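Arne Brinkmann
2018-04-08

Wrote the rules for our two-arm soft goods cell at Tidix. They fit on one page. Getting them onto one page took 34 emails. A thread.
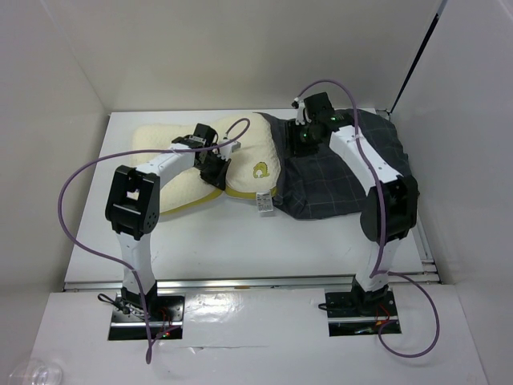 Pillow and plaid cloth, two arms, one table.

1/ Rule one: cables get slack, and slack gets a route. The purple ones loop way out past the columns, and I have opinions about that. A loop big enough for every pose is also big enough to catch on something.

2/ Ottmar Harms wants a clip every 10 centimeters. Ottmar has never had to re-clip an arm at the end of a shift. We settled on "secured at each joint," and he got to pick the font.

3/ Rule two: no drinkware on the platform. Clear plastic counts. I put in the word "clear" because somebody was going to argue that clear doesn't count, and now he can't. See lower left. Enforcement begins Monday-ish.

4/ Rule three: grippers press fabric, they don't pinch and yank. If the fingers sink in a little, fine. If the seam talks, stop. (Ziton's draft had 56 words on seam noise. Ours has three.)

5/ Rule four: both arms may work at once, but only one crosses the middle of the table. The other one waits. Yes, even if it's "basically done." Arms have no manners and the software has fewer.

6/ Rule five: leave care labels on. People keep snipping them to make the test pieces "cleaner." Customers' pillows have labels. The robot can learn to live with them like the rest of us.

7/ Yoo asked whether green lights mean it's safe to reach in. No. Green means the gripper has power — the opposite of an invitation. Stop the cell, check that it stopped, then reach.

8/ The old Zekotness binder covered all this in 291 pages. I've met one person who read it, and he wrote it.

9/ Next revision is July. Send complaints before then, one per message please. Ottmar, you get two.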